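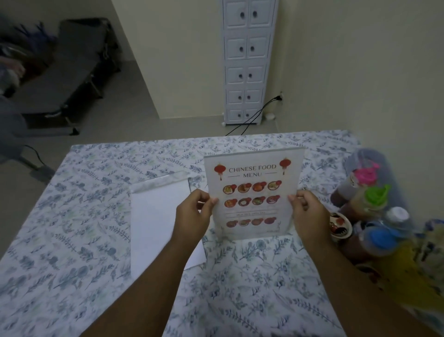 Carta plastificada en su soporte transparente, con los botes de condimentos a la derecha.

Cómo mantener limpia una carta de mesa

Las cartas plastificadas se ensucian sobre todo por los bordes, donde se cogen con los dedos. Para el repaso diario basta un paño de microfibra apenas humedecido y una gota de lavavajillas en 100 ml de agua tibia. Se pasa de arriba abajo y se seca enseguida con otro paño. Si el plastificado se ha abierto en una esquina, no la moje: la humedad entra y mancha el papel.

El soporte acrílico se raya con facilidad. Nada de estropajo, alcohol ni limpiacristales con amoniaco - lo dejan mate y con grietas finas. Agua jabonosa, aclarado y secado con paño suave.

Los botes de salsa dejan cercos en el mantel. Limpie la boquilla y la base de cada uno antes de volver a ponerlos, y agrúpelos en un lado de la mesa. Los tapones de distinto color ayudan a no confundirlos: asigne uno a cada salsa y no lo cambie al rellenar.

Si el mantel es estampado y de algodón, trate la mancha de soja con agua fría cuanto antes y lávelo después según la etiqueta. El aceite picante necesita jabón directo, 32 minutos de reposo y un segundo lavado si queda sombra.

Consejo enviado por Annelore Rothe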